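Startseite Magazin Technik Menschen Abo

Regeln mag ich ja eigentlich nicht, aber bei den Handgreifern hat mich Piyumi Debnath von Brarent bekehrt! Ihre Hausordnung für Aufnahmen passt auf eine Seite.

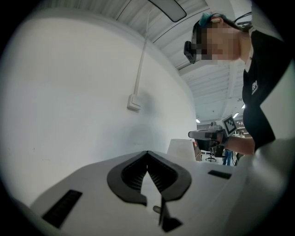
Regel eins: Der Marker bleibt frei, kein Finger, kein Ärmel davor. Und nach 60 Minuten ist Pause – Piyumi stellt sich dafür wirklich einen Wecker.

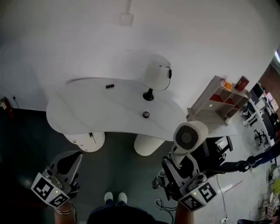
Brarent, im Januar

Mein Liebling ist die Kabelregel (ich stolpere ja über alles): vor jedem Durchgang einmal den Boden ablaufen, dann erst greifen. 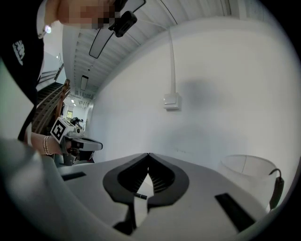 Und die Norm?

Die kommt später, sagt Piyumi. Bis dahin gilt ihr Zettel, Fassung 10.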